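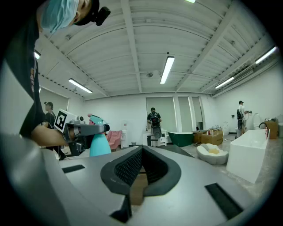
Spray bottle stops spraying after a few weeks – pump or nozzle?

Posted in Household Repairs, November 2020

Geeta Yadav

I mix my own glass cleaner and keep it in refillable trigger bottles. The mix is water, white vinegar and a small amount of rubbing alcohol. Each bottle works well for a few weeks, then the trigger goes soft and I get a dribble or nothing. If I unscrew the head and pump it in a bowl of warm water it comes back for a day or so.

I have tried two brands of head, a Skumex and an unbranded one from the grocery store. Same result with both. The tube reaches the bottom of the bottle and the nozzle is turned to the open position. Our tap water is very hard, if that matters. Is the pump wearing out or is something clogging it? I would like to stop buying new heads.

Kaisu Huttunen

A soft trigger with no output usually means the pump is not holding prime. A trigger head has two check valves. The lower one sits where the dip tube enters the body and lets liquid up into the chamber. The upper one sits between the chamber and the nozzle and lets liquid out. In cheap heads the lower valve is often a small ball resting on a seat. If grit or scale gets under the ball, each squeeze pushes the liquid back down the tube.

If the trigger is stiff and will not move, the blockage is at the nozzle. Yours is soft, so look at the valve first.

To clean it:

Empty the bottle and rinse it. Pull the dip tube straight down out of the head. Most are a push fit.

Stand the head in undiluted white vinegar, deep enough to cover the tube socket, and work the trigger until it draws. Leave it for 80 minutes, then pump it a few more times.

Rinse by pumping clean warm water through it. Do not use boiling water, which can warp the valve seat.

Push the tube back in fully. A loose tube draws air and gives the same symptom. If the end has stretched, trim a short piece off and refit it.

Check the vent as well. There is normally a small hole on the underside of the head that lets air in as liquid leaves. If it is blocked, the bottle sides pull inward as you spray and the flow fades. Clear it with a sewing needle.

For the hard water, mix with distilled. The vinegar in your recipe is probably too dilute to keep the valve clean, and whatever dries in the nozzle between uses stays there.

Wenjie Luo

Just buy a new one, they cost next to nothing.

Kiran Joshi

Agree with Kaisu on the valve. One addition – the alcohol may be part of it. Some piston seals swell or stiffen with solvents, and after that no amount of soaking helps. I had this with a Rotar head. Now I look for ones sold as chemical resistant and they last much longer.

Quick test: take the head off, put a finger over the end of the dip tube and squeeze. The trigger should return slowly or stay in. If it springs straight back, air is getting in past the seal or the tube joint, and if the joint is tight you need a new head.

Also never put bleach in a bottle that has held vinegar unless it has been washed out completely, head and tube included. The two give off chlorine gas.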